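## From the cooking circle: what we learned about oil

Dear all, in the last issue I promised to write about caring for wooden boards, and several of you reminded me of it. So I will finally do it.

Our circle started with 3 people in my kitchen and now the newsletter goes to 60 addresses. With so many cooks there are also many opinions. Nelly Huamán has oiled her boards with walnut oil since she was young and she is very satisfied. Eusebio Arango prefers mineral oil from the pharmacy and says that nut oils are a risk when guests have allergies. I must say I agree with him, but at home I still use what my mother used, a mix of oil and beeswax, warmed slowly in a small pot.

What we all agree on is that olive oil is not a good choice. It does not dry and after some weeks the board smells old. Sunflower oil has the same problem. If you have already used it, scrub the board with coarse salt and half a lemon, rinse it, and let it stand on its side until the next day before you put anything on it again.

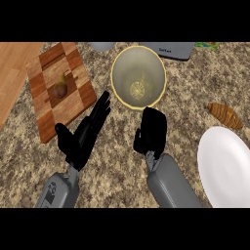

For a new board, I put oil on every evening for one week, and after this once a month. The end grain drinks the most, so be generous there. Please do both sides — I once did only the top and my board became curved like a boat. Wipe off what is left after 20 minutes or so, otherwise it stays sticky.

Leidy Mamani asked if a board with a deep crack can be saved. A small crack, yes, with wax pressed into it. With a deep one I would not try for food, but it can still serve under a hot pan or a plant.

At our December meeting, Marloes Van Loon will bring a block of beeswax from her sister's bees and we will make the mix together. Bring a clean jar with a lid and an old cotton cloth. We start at 6 in the evening, in the kitchen behind the Coster bakery, and the door is on the garden side. Kirsty Hebden keeps the list, so please tell her if you come. She also still has two aprons from the last meeting, one of them blue with a burned pocket.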